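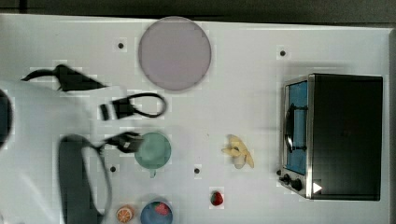
Plate, green cup and toy banana on the white tabletop, seen from directly above.

Archive > Tabletop Sets > Kitchen and Play Food

Reading time: 2 min

Kitchen and Play Food on White

Houda Hamdy
Mon 1 October

The kitchen set is the smallest in the Felbridge tabletop archive and the one most often requested. It mixes plain tableware with toy food, laid out on a white top and viewed straight down. The notes below cover the pieces by group, with the handling and storage details that usually come up in mail. Catalog numbers run from 1,292 to 1,447 for the full kitchen series; gaps in the sequence are items withdrawn after damage.

Plate. Round, flat and plain, in a lavender pink with a slightly darker rim. It goes at the top center of the layout. Filed under 1,292. Plates are stored flat with a paper sheet between each one, never on edge.

Cup. Pale mint green with a small handle. From overhead a cup reads as a circle, and the handle is the only part that gives its direction - here it points toward the bottom. Layout sheets record handle direction for every cup.

Banana. Toy, pale yellow, partly peeled, with the peel strips splayed outward from a cream-colored center. The outline is irregular, so the sheet gives its position by the center and ignores the strips. Filed under 1,447. Play food is wiped with a damp cloth and mild soap, then air dried before it goes back in the bin.

Black pieces. The handle with the loop sits just below the plate: a short rectangular grip on the left, a thin oval loop running out to the right. The longer black piece near the top left corner is listed with the utensils. Both of these dark items are toward the left in this layout, and the pale banana gets the open area.

Table. White top, with four small black dots. The cup has one below it and slightly to the left, and another to its right. A third is to the left of the plate, near the top edge. Positions on the sheet are taken from the nearest dot and rounded to the nearest 5 mm.

Storage. Everything in the series fits in two Naton bins, tableware in the lower one. Bin labels were redone in March and now carry the catalog number first and the item name second. Older sheets have the order reversed. The numbers themselves did not change.

Corrections to catalog entries can be sent to the archive desk. Please quote the item number and the set name. Requests for a single item take less time than requests for a full set - full sets have to be checked against the sheet before they leave the shelf.

Related sets
Flarnent Mixing Bowls, Nested and Loose
Joseph Tea Service, 135 Pieces
Play Food: Vegetables and Bread
Felbridge Tabletops: Surfaces and Finishes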